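How Gears Work Together

A gear is a wheel with teeth. When the teeth of one gear fit between the teeth of another, turning the first one makes the second one turn too – but in the opposite direction.

Gears with straight teeth are called spur gears. You can find them in clocks, hand drills and some toys. Each gear needs something to hold it at its center, and often that is a metal pin or rod.
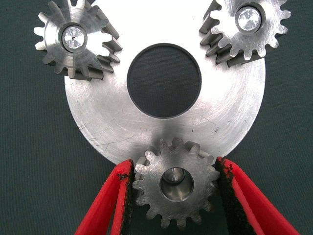 Three small spur gears and a round steel disc with a hole in the center.

Size matters too. Say a gear with 30 teeth turns a gear with 60 teeth. The small gear has to go around twice to turn the big one once. The big gear moves more slowly, but it can push harder.

Word to know: mesh – when the teeth of two gears fit together.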